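Birhane Legal Access Fund
Grant progress report, second period
Project: Complaint handling for migrant domestic workers, Revville and Corar districts
Submitted July 3, 2021

Where we stand

The short version is that the intake side of this project works and the outcome side mostly doesn't. The last report to you was more cheerful than that. It leaned on the number of people who walked through the door, and we now think that number says more about how badly workers are served elsewhere than about what we have done for them.

Since December the two desks have opened 1092 files. Most concern unpaid wages or passports held by an employer. A smaller group concerns confinement, threats or physical abuse, and those are the files that take up most of the caseworkers' time.

Revville desk

The desk has kept its hours throughout the period, including evenings. Workers hear about it from one another, and very few mention the posters or the radio spots the grant paid for. We asked for more radio money in our first application. We would not ask for it again.

The labor office in Revville signed a cooperation note with us and has been polite ever since. It accepts our referrals, stamps them and files them. What happens next is hard to say, because the office gives case numbers but no decisions. We have written to ask for a list of closed complaints and have been told one is being prepared. We were told the same thing in the first period.

Corar desk

Corar opened late. The landlord withdrew the first lease once he understood who the visitors would be, and the second building has no private room on the ground floor. Interviews are held upstairs, and some women are reluctant to go up. We don't count this as a solved problem, and a partition is a poor substitute for a door that shuts.

The desk has 4 caseworkers where the plan said 6. Two posts were advertised twice. The salary in the budget line is below what the hospitals pay interpreters, and applicants with the right languages can read a pay scale as well as we can.

Passport returns

You asked for this figure in particular. In 6 cases we can show, with a signed receipt, that a passport went back to its owner after we stepped in. Partner groups use a much larger number that includes every case where an employer promised on the phone to return the document. We have stopped counting promises. Several of those workers came back to us still without papers, and one had been moved to another household.

The employers' code of conduct

The Zerley agency group adopted a code in the spring and would like it listed here as a result of the project. We have left it out of the results table. The code has no complaint route outside the agencies, no penalty, and nothing on holding passports. It does ban recruitment fees, but workers placed by Zerley after the code took effect are still reporting them. If the group publishes its own audit we will read it and tell you what we think.

Spending

Rent and interpreting are over budget, and training is well under. We canceled the second training round for police officers after the first was attended mainly by staff with no contact with complainants. We ask to move that money to emergency shelter nights, which ran out before the period ended and are now paid for from our reserves — a thing we can't keep up for long.

Next period

We intend to follow a small set of files all the way to a decision, or to a written refusal to decide, and report on each one without names. It will make for a thinner table. We also ask that the target for “persons reached” be dropped, as it rewards the desks for handing out leaflets.

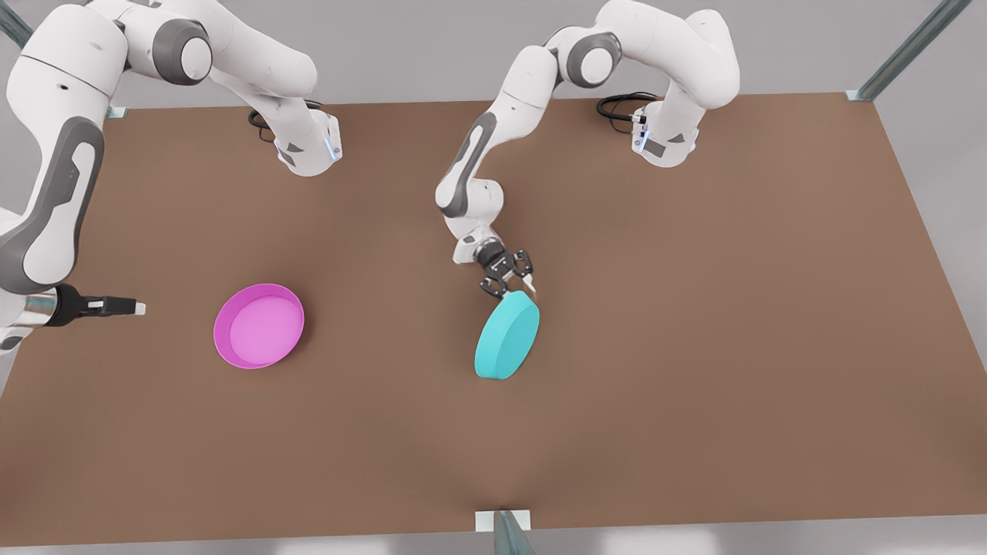

Two robot arms mounted at the far edge of a brown tabletop (computer rendering).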